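Speaker notes - Knots as a first-year seminar
Department teaching lunch, 25 minutes plus questions

Slide 1. Title
Thank Ülle Rätsep for the slot. Mention that the handout has the reading list on the back. Laptop clicker skips, so use the arrow keys.

Slide 2. What the course is
A one-semester seminar for first-year students on knot theory. No calculus needed. Meets twice a week, with a lot of writing and a lot of string. Students come in from every major. Most have not taken a math class where the answer was a paragraph.
Say this early: it counts toward the writing requirement and does not count toward the math major. People always ask.

Slide 3. The opening question
When are two knots the same? Hand out the loops of cord now. Let people pull at them for two minutes while I go on talking.
Students start with "you can move one until it looks like the other." Good. Then ask how they would show that you can't. Wait. This takes most of the first week and I don't rush it.

Slide 4. Reidemeister moves
Draw all three on the board even though they are on the slide. Twist, poke, slide. Any two diagrams of the same knot are connected by these moves. I state the theorem and we do not prove it. We do talk about what it buys us: to check that something is a property of the knot, check it against three moves.

Slide 5. Three-coloring
First real proof of the semester. The trefoil can be colored, the plain loop can't, so the trefoil is knotted. Students write this up, get comments, and write it again. The second draft is usually half as long.
Keep the sample paragraph on screen until someone spots the missing case in the poke move.

Slide 6. Counting
Knots are listed by crossing number. Up through seven crossings the list is short enough to draw by hand. It grows fast after that. Assignment four asks each student to take one knot from the table and write two pages on it.

Slide 7. Software
Last year we used Hostari for drawing diagrams. It is fine for small knots and slow past ten crossings. Gunārs Lapiņa wrote us a short script that checks colorings. I don't show it until students have done several by hand.

Slide 8. What the writing looks like
Numbers for those who like them. The final paper has a floor of 900 words. The longest one last time came in at 1,174 and was also the clearest. It compared two proofs that the figure-eight knot can't be three-colored and said which one the author believed faster.
Grading: half on the math, half on the writing. I mark them on separate days.

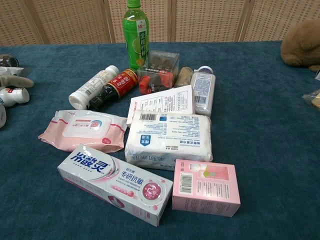

Rasmus Grigaitė asked at the planning meeting whether the students would be better served by a topic they could use later, such as statistics. He thought a term on knots was hard to defend to a parent. My reply is on the next slide, and he is welcome to push back again today.

Slide 9. Why this topic
Everyone starts level. Students with two years of calculus have no head start on students with none. Definitions matter from day one, and a wrong definition can be caught with a piece of cord.
I would be glad to see a statistics seminar next to this one. Demetrius Ferreira has a draft syllabus if anyone wants to look.

Slide 10. What I would change
Less on the history. It ran to three meetings and needed one.
Start polynomials later, or drop them. The bracket lost a third of the room.
Peer review in pairs. Groups of four mostly waited for one person to talk.

Slide 11. Questions
Collect the cord at the door. If there is time, do the one with the belt. If asked about class size, the cap stays where it is until we get a second section. Leave the reading list up.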